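Week 6 handout - Cooking grains at home and in bulk

Last week covered dry storage. This week is about what happens between the bag and the plate, mostly with rice. Read the Hatum case before Monday.

**Starch and water**

A rice grain is mostly starch, in two forms. Long-grain types carry more amylose and cook up separate. Short-grain types carry more amylopectin and stick. Starch granules take in water as they heat, swell and soften. If the water runs out first, the center stays chalky.

Rinsing removes loose surface starch. It does very little to the starch inside the grain. With enriched rice, rinsing also washes off some of the added vitamins, so check the bag.

**The absorption method**

All the water goes into the grain or leaves as steam. A basic rice cooker heats the pot until the free water is gone. The temperature at the bottom then climbs past boiling and a thermostat switches the heat down. Rest the rice with the lid closed before you fluff it. 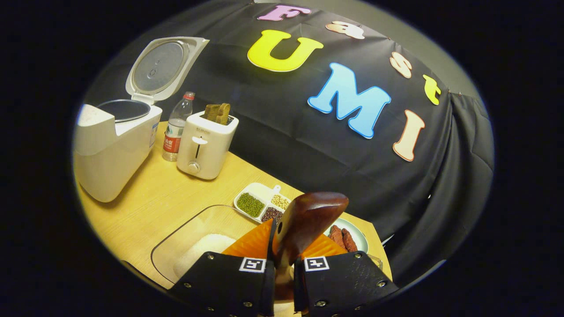

Department of Food and Nutrition, Stellau Community College

**Scaling up**

Water does not scale in a straight line. Part of it is lost as steam, and that loss depends on the pot and lid more than on the amount of rice. Doubling both usually gives a wet batch.

The Hatum school kitchen serves 293 lunches a day. Their first recipe was a home recipe multiplied out, and 29 trays came back in the first month marked "too soft." They cut the water and changed nothing else.

**Holding and cooling**

Cooked rice can carry *Bacillus cereus* spores, which survive boiling. Hold it hot at 135 F or above, or cool it fast in shallow pans:

- 135 F to 70 F within 2 hours
- 70 F to 41 F within the next four hours

**For lab**

- Bring an apron and a probe thermometer
- Read chapter 4, to page 82
- Write down your water ratio before you start - not after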